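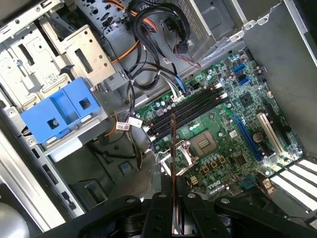 Viera Beneš has argued that the term "memory channel" is used too loosely, and that a board with four slots is often taken to have four channels when it has two. Most technical glossaries now follow her wording, in which a channel is an electrical path between the memory controller and one or more modules, and a slot is only the connector on that path.

A memory slot is a long, narrow socket on the main circuit board of a computer. It holds a memory module, a small board carrying memory chips, at a right angle to the main board or at a slant to it. The slot supplies power and carries data, address and control signals.

Construction

The body of the slot is moulded from a heat-resistant plastic. Two rows of sprung contacts line the inside, one for each face of the module. A ridge across the slot matches a notch in the edge of the module. The position of the notch differs between generations of memory, so that a module of the wrong type cannot be fully seated. Latches at the ends of the slot close over cut-outs in the sides of the module. On some later boards only one end has a moving latch, which leaves more room beside a long graphics card.

Arrangement

Desktop boards commonly have two or four slots. Where two slots share a channel, the one further from the processor is normally filled first. An empty slot at the end of the line acts as a short stub, and signals reflected from it reduce the highest speed at which the channel is stable. Makers often colour the slots to show which should be filled as a pair, but there is no common colour scheme, and the board manual takes precedence.

Wear and faults

Contacts are plated with gold or, on cheaper parts, tin. Mixing the two metals can lead to fretting corrosion, in which small movements build up a layer of oxide. A survey published by Kostora on 2021-07-02 covered 2,485 returned boards. Dust or poor seating was recorded in 120 of them, and a cracked slot body in 3. The repair firm Mofokeng disputed the method, as boards cleaned by their owners before return had been counted as sound.

Related connectors

Portable computers use a shorter slot in which the module lies almost flat against the board. Soldered memory needs no slot and takes up less height, but it cannot be replaced without rework equipment.

See also: Memory controller; Edge connector; Main circuit board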